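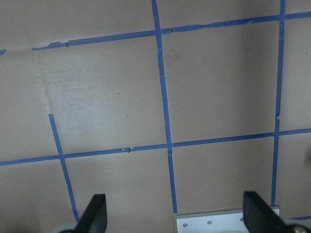 18 November 2025

Back from Hetadham with cold hands and a full notebook. Typing up the chapel notes now while I can still read my own writing (barely).

Got the north wall done, all of it, including the awkward bit behind the stair. The lower courses are the old Prurummont stone, no question, same gray with the rusty flecks. Then at shoulder height it changes to something softer and yellower, and the joints get fat and sloppy. I'd always put that down to the big repair after the roof came in, but now I'm wondering if the money just ran out halfway through the first build! The parish book has a gap of 7 years right where I'd want an answer, of course.

Speaking of the book: the list of gifts is great fun. People gave whatever they had – lime, eggs, a share in a mule, days of carting. One entry is for 2,008 roof tiles, written out in full and then again in numbers, so somebody really wanted that on record. The kiln at Loma is the likely source. I checked the Loma tiles in our store and the finger grooves look right to me, but I'd like a second pair of eyes before I put it in the draft.

Mortar: took six samples, bagged and labeled H1 to H6. H4 is mostly crumbs, sorry. H2 has a nice lump of charcoal in it, so please don't crush that one, I want to send it off for dating if the budget stretches.

The bell is a puzzle. The rim says Rizvi, which I took for the foundry, but the book has a Rizvi family paying 200 toward "the bell and its rope." Maker or donor? Could be both, I suppose. Need to look at the letters again with a side light, they're very worn.

To do: redraw the stair corner at the bigger scale, ask for the key to the loft, order more sample bags. Next trip is in February if the road's open.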